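Laborbuch Manipulation, Eintrag 8.8.25

Weiter mit Serrano, also der Frage, ob die Policy den Zielgegenstand noch findet, wenn ein zweites, größeres Objekt auf der Matte steht. Trainiert ist sie auf 904 Episoden aus dem Märzdatensatz, Chunk-Länge 8, Batch 256. Lernrate wie bei Trelby, nichts geändert. Ziel ist das lila Teil, der grüne Becher ist Ablenker und soll stehen bleiben. 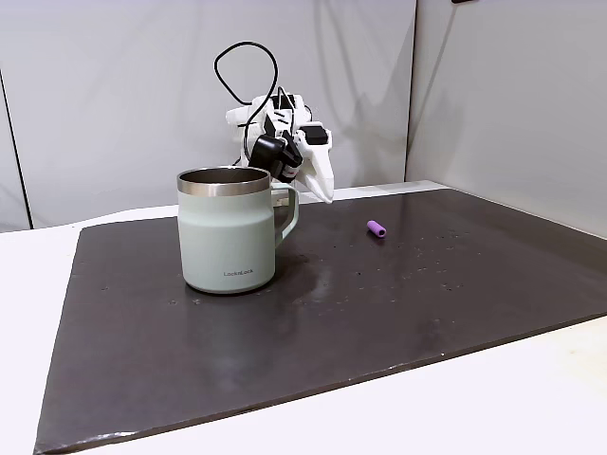
Gewertet wird nur, wenn das lila Teil angehoben und gehalten wird. Berührung des Bechers notieren wir getrennt, sie zählt nicht als Fehlschlag. Smaranda Gavrilă hat die Startpositionen ausgelost, die Liste liegt im Ordner Dallora.

Erster Durchgang mit dem alten Checkpoint: Fehlgriffe vor allem dann, wenn der Becher näher am Greifer steht als das Ziel. Der Arm fährt erst auf den Henkel zu und korrigiert spät. Mit dem neuen Checkpoint (Zuschnitt der Bilder zufällig verschoben) ist das deutlich seltener. Die Anfahrt dauert dafür fast 7 Sekunden, vorher ging es schneller. Vermutung: das Mitteln der überlappenden Chunks bremst. Noch nicht geprüft.

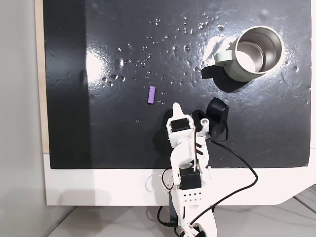

Greifer, lila Teil und Becher auf der schwarzen Fläche, Blick von oben.

Reflexe auf der Fläche sind weiter ein Thema. In der Draufsicht gibt es helle Flecken, die je nach Position nah am Ziel liegen. Ob die Policy darauf reagiert, lässt sich aus den Läufen nicht ablesen, dazu bräuchten wir dieselben Startpositionen mit anderem Licht.

Offen:
Mittelung abschalten und Anfahrtszeit neu messen
Becher mit Henkel zur anderen Seite
Logs nach Kenmont kopieren, Smaranda braucht sie für die Auswertung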